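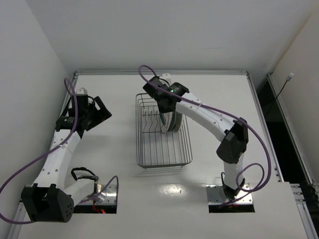 Section 4. Recording Your First Task

Now for the fun part! Your Gurno bench is bolted down, both arms answer to the Enura console, and you're ready to start collecting examples that a policy can learn from. We suggest beginning with the dish rack task, a favorite at Cledstead, because it asks for a careful grip and good aim but needs hardly any props. Each example ends with a plate standing upright in the slots at the far end of the rack, held by its top edge in the right gripper, and then the release. The left arm stays open and out of the way for this one (it gets its turn in Section 5).

Before you start

1. Put the wire rack between the two arms, near the middle of the table, slots toward the back wall.
2. Move each arm slowly through its full reach and watch the purple cables. They should swing in wide, easy loops.
3. In Enura, choose New Set and type a task name. Keep it short and plain, like "plate in rack."

CAUTION: Keep hands and sleeves off the table while the arms are live. Press Hold before you reach in to move a plate.

Recording

4. Press Record and wait for the tone.
5. Guide the right arm to the plate, close the gripper on the rim, and lift.
6. Lower the plate into a slot. Take your time! Smooth and slow beats fast and jerky.
7. Open the gripper, back away, and press Stop.
8. Mark the example Keep or Toss. If the plate slipped and you caught it again, keep it. Ma, the training module, learns a lot from a good recovery.
9. Shift the rack a little, turn it slightly, and go again.

NOTE: Ma will start a trial run at 84 kept examples, but 162 gives much steadier placing. Take a break whenever you toss 3 in a row.

NOTE: Overhead light can leave a bright spot on the glossy tabletop. Leave it alone during a set, and don't change the lamps until the set is closed.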